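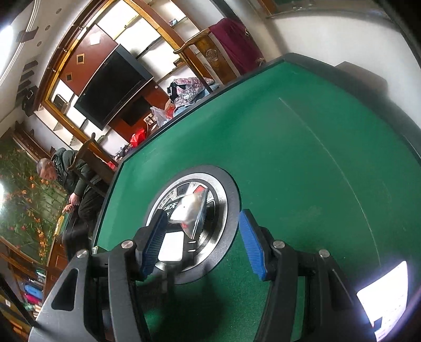 Household Textiles, Unit 4: Felt and Other Nonwoven Cloth
Instructor: Magdalini Alexiou
Lab assistant: Savvas Psarras

Reading before class: chapter 9 of the course reader, up to the section on carpets. Bring the swatch card from Unit 3.

What counts as felt

Most cloth is either woven or knitted. Woven cloth has two sets of yarn crossing each other. Knitted cloth is made of loops. Felt has no yarn in it at all. The fibers are laid down in a loose sheet and then locked together, and the sheet holds because the fibers are tangled.

In class we use "felt" for three different goods, and you should say which one you mean in your written work.

Pressed wool felt. Made with heat, moisture and movement. Wool fibers have small scales on the surface. When the fibers are rubbed together in warm water the scales catch and the sheet shrinks and thickens.

Needle felt. Made dry. Barbed needles go up and down through the sheet and drag fibers from one face to the other. Works with wool and with polyester or acrylic, which have no scales.

Woven cloth with a felted finish. This is cloth first, then shrunk and brushed until the weave is hard to see. Much of what people call felt on a game table is this kind. If you pull a thread at a cut edge and it comes away as yarn, you have woven cloth.

Behavior in use

Felt doesn't fray when cut, so edges can be left raw. It has no grain in the way woven cloth does, though machine-made felt is often a little stronger along the length of the roll. Check this with the pull test before cutting anything that will carry weight.

It tears more easily than woven cloth of the same thickness. It also pills. Short fibers work loose under rubbing and roll into balls, mostly where hands or sleeves rest.

Marks on the surface come from several causes. A pressed line may be a crease from storage and will often lift with steam. Chalk brushes out. Abrasion doesn't, since the fibers are broken or gone. Always try the brush first, then steam, then a damp cloth. Don't put water on wool felt that is glued down until you have tested a corner.

Lab work

Work in pairs. Each pair gets samples from two suppliers, Fanstead and Himholm, marked on the back in pencil.

1. Weigh each sample dry and write the weight on the sheet.
2. Do the pull test in both directions.
3. Rub the sample with the block for 73 strokes. Keep the pressure even. Note any pilling.
4. Draw a chalk line, wait five minutes, brush it out, and record what is left.
5. Wash one half of each sample warm and keep the other half as a control.

Last term Nayara Prado and Pantelis Konstantinidis took one Himholm sample to 1,000 strokes. Their sheet is in the folder by the sink, and you may cite it in your report if you give both names.

Terms to know: batt, scale, fulling, nap, pilling, control.

Reports go in the tray outside Room 3 by 4 p.m. on the due date posted there. Swatches should be stapled, not taped.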